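Open day at Narkness, and a very shiny table

May 3, 2019

Quick one before I lose my notes, because I scribbled them on the back of a parking ticket and the ink's already going.

So — Grustport. Went up for the open day at Narkness, the robot place in the old rope works. I'd been meaning to go since November when my cousin sent me the leaflet, then forgot, then remembered at the worst possible time. Two trains and a bus. Bus was late. Missed the welcome talk entirely, got in as everyone was clapping.

Coffee first (Zoëga, strong, a bit burnt, had 2). Then straight into the simulator room, the bit I'd come for. They do most of their trying-out in simulation before they let anything near the real arms. Big screens along one wall, a row of stools, a lot of cables taped to the floor. All of it runs on a thing they call Wilow, written in house.

Snædís Ingvarsson did the demo. Very fast talker, my kind of person. The task is dull if you write it down — pick things up off a table, put them in the basket. That's it. That's the job. But she let us pick the layouts and shout out suggestions, and after ten minutes there was a crowd three deep behind me. A boy of maybe nine wanted everything upside down. Fair enough.

What I liked was how ordinary the stuff is. Cup, can, carton. A plain blue basket with holes in the sides, like something you'd keep pegs in. And then over the top of it this great big glossy white arm with a tiny black pincer on the end.
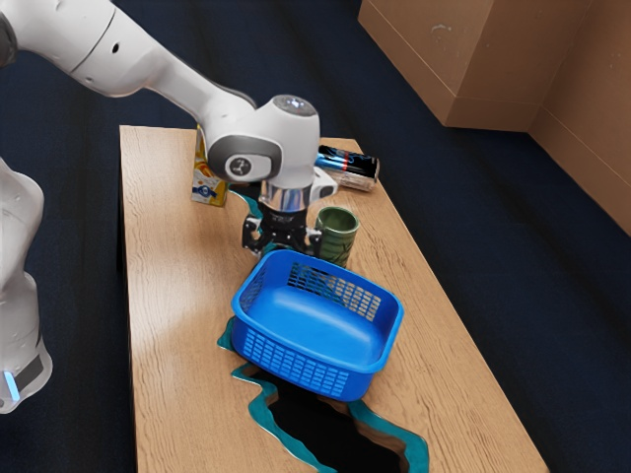

The table thing

I had to ask about the table. It's one of those river tables, wood with teal and black running down the middle, the kind people make in their garages and then post about for a month. I assumed someone had got bored and gone a bit mad with the colours. No! Snædís said they swap tabletops on purpose. Plain ones, patterned ones, dull ones, shiny ones. If the arm only ever practises on a nice matt white desk it learns the desk as much as the cup, and then you take it to someone's kitchen and it's lost.

She said they have 529 surfaces in Wilow now and the shiny ones are the worst. Reflections. Your eye sorts it out without asking you, but to a camera a bright patch on a glossy top has an edge and a shape just like a real thing has. She put a close-up on the big screen, all teal, with a huge dark shape spreading through it and a hard white slab of light across the left side, and asked us which bits were objects. Silence. Somebody guessed the black bit. Reflection. I'd have said the white bit, so I kept quiet.

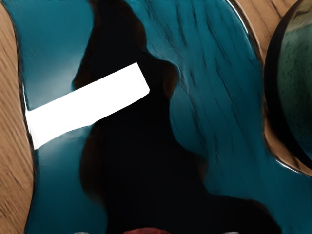

Anyway they score every run, and she had the numbers for that week up on a sheet by the door. 2780 tries on the glossy tops, 1519 of them good. I said that sounded low and she laughed and said I should of seen the winter. A good try means the thing ends up in the basket and stays there, and tipping the basket over doesn't count even if the thing was inside when it went. Seems harsh. She says it's in the rules because of one particular afternoon and wouldn't say more.

Other bits from the parking ticket:

The real arms are next door behind a yellow line. Got to watch one for five minutes through the glass. Slower than the screen version, much noisier than I expected, sort of a whine.

Somebody asked the jobs question, will it take them etc. She gave a proper answer, to be fair to her, longer than the demo. I didn't write it down because I was holding a bun.

You can book to come back and have a go with the controls yourself. Small groups. I put my name down, and my cousin's, haven't told him yet.

Parking is dreadful (I know I came by bus, the ticket was on the pavement). Teh café shuts at three so eat early. Toilets are up the stairs and past the big doors, the sign points the wrong way.

More when I've had the go with the controls. Dinner's burning.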